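Inicio | Tienda | Cuidado de la madera | Taller | Contacto

Categoría: Aceites y ceras para muebles

Aceite duro Kiswood para mesas de comedor, lata con tapón de rosca

Llevo años vendiendo aceites y os confieso que con este me pongo pesada (mi socio, Zaid, ya se levanta a hacer café cuando empiezo). El Kiswood es un aceite duro con un poco de cera, pensado para mesas que se usan de verdad: desayunos, deberes, copas de vino sin posavasos y lo que venga. Lo probé primero en la mesa de mi madre, que tiene más cercos que un bar de estación, y desde entonces no he vuelto a poner barniz en una mesa mía.

Lo que más me gusta es el tacto. El barniz te deja una capa por encima y, cuando salta, toca lijarlo todo; con el aceite sigues notando la veta al pasar la mano y si un día te cargas una esquina, arreglas la esquina y ya está. El acabado es satinado tirando a mate. Si buscáis brillo de piano, mejor mirad el Tridell, que también lo tenemos, ¡pero luego no me vengáis con que se ven todas las huellas!

Cómo lo aplico yo: lijo a favor de la veta, quito el polvo a conciencia y extiendo una mano muy fina con un paño de algodón. Muy fina, de verdad, casi todo el mundo se pasa. Espero un cuarto de hora y retiro lo que la madera no haya chupado. Al día siguiente, la segunda mano. Con 2 manos va bien servida una mesa de roble o de haya; el pino es más tragón y a veces pide otra. Los paños empapados de aceite no se dejan hechos una bola en la basura, que pueden prenderse solos: mojadlos con agua y extendedlos fuera, en plano, hasta que se sequen.

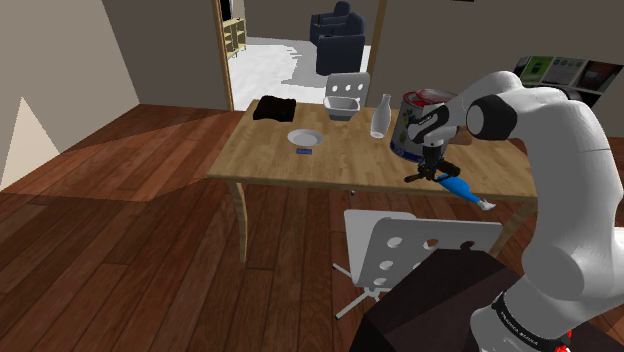

El mantenimiento es donde más preguntas me llegan, sobre todo en marzo, cuando a la gente le entra la fiebre de la limpieza general. Para el día a día basta un paño apenas húmedo y, después, otro seco. Con los limpiadores de pistola hay que andarse con ojo, que los multiusos suelen llevar desengrasante y el desengrasante se va comiendo el aceite. Una botella azul y blanca de espray tumbada sobre una mesa de madera, como la de la foto, es de esas cosas que me ponen nerviosa: si el tapón no cierra del todo, el charquito se queda ahí toda la tarde y luego toca sacar la lija. De pie y en el armario, por favor. Si necesitáis jabón, el neutro de toda la vida, muy diluido.

¿Y cada cuánto se repasa? Depende del trote. En mi casa le doy una mano cada 6 meses, pero Dima Kanaan, clienta nuestra desde que abrimos, come sola casi siempre y la repasa una vez al año. La prueba es echar unas gotas de agua: si hacen bolita, tranquilidad; si la madera se oscurece enseguida, toca aceite.

Tonos disponibles: incoloro, miel y nogal. El incoloro oscurece un pelín igualmente (todos lo hacen), así que probad antes por debajo del tablero. El nogal sobre pino no me convence, sale a manchas, aunque hay a quien le gusta ese aire rústico.

Sobre maderas ya barnizadas no funciona, que me lo preguntáis mucho. Hay que llegar a madera desnuda. Para eso vendemos también los discos de lija Alusov, que duran bastante y no se embozan tan rápido como los baratos.

La lata abierta se guarda bien cerrada y lejos del calor. Si le sale una telilla por encima, se retira con un palito, se cuela el resto y a seguir.

Para pedidos grandes o si tenéis un restaurante con muchas mesas, escribidnos y lo hablamos. Zaid Sleiman lleva los presupuestos y contesta antes que yo.

Compartir (2.513) | Comentarios (6)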